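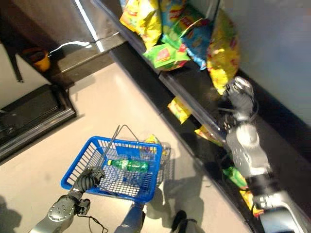

Can robots do the chores yet?

Robots and everyday work
For readers in the middle years of school

Many machines already help us with everyday work. A dishwasher cleans plates, and a washing machine spins clothes. Each of these machines does one job, and a person must load it, start it and empty it. A robot that can do many different chores, in a home or in a shop, is much harder to build.

Why is shopping difficult for a robot?

Think about picking up a bag of chips. You see the bag, reach out, close your fingers and lift. You do not need to plan each step. A robot must work out where the bag begins and ends, even when several bags are piled together. It must then choose a place to hold it. If the robot squeezes too hard, the chips will break. If it does not squeeze hard enough, the bag will slip.

Bags are a special problem for machines. They bend, crumple and change shape when they are touched. Their shiny surfaces also reflect light, and this can confuse a robot's cameras. A bottle keeps its shape much better, but it can roll.

Why two hands?

Some robots have two arms so that they can share the work between them. One hand holds the shopping basket steady by its handle while the other reaches towards the shelf. The robot has to control both arms at the same time and keep them from bumping into the shelf, the basket or each other.

How do robots learn?

Engineers can write instructions for a robot, but they cannot write one for every bag on every shelf. Many robots therefore learn from practice. In one common method, a person guides the robot's arms through a task again and again, and a computer looks for patterns in the recordings.

At the Tisbridge workshop, Kanini Laizer and her team recorded around 4000 attempts at placing groceries in a basket. "A child of six can do this after being shown once," Ms. Laizer explains. "Our robots need a great deal more practice - and they still make mistakes when we move the shelf."

What can robots do now?

Robots work well in places where things stay the same, such as factories and large warehouses. Some can vacuum a floor or carry boxes along a set path. Folding laundry, tidying a bedroom and filling a basket are being tested, but robots are often slow at these chores and usually need a person nearby.

Words to know

Gripper: the part of a robot that holds things. Some grippers have fingers.
Sensor: a part that collects information, such as light or pressure.
Task: a piece of work with a beginning and an end.

Try it yourself

Put on a pair of thick winter gloves and close one eye. Ask a partner to pile some small bags or soft toys on a low shelf. Move them into a basket one at a time, using one hand to hold the basket. Which objects were the hardest to pick up?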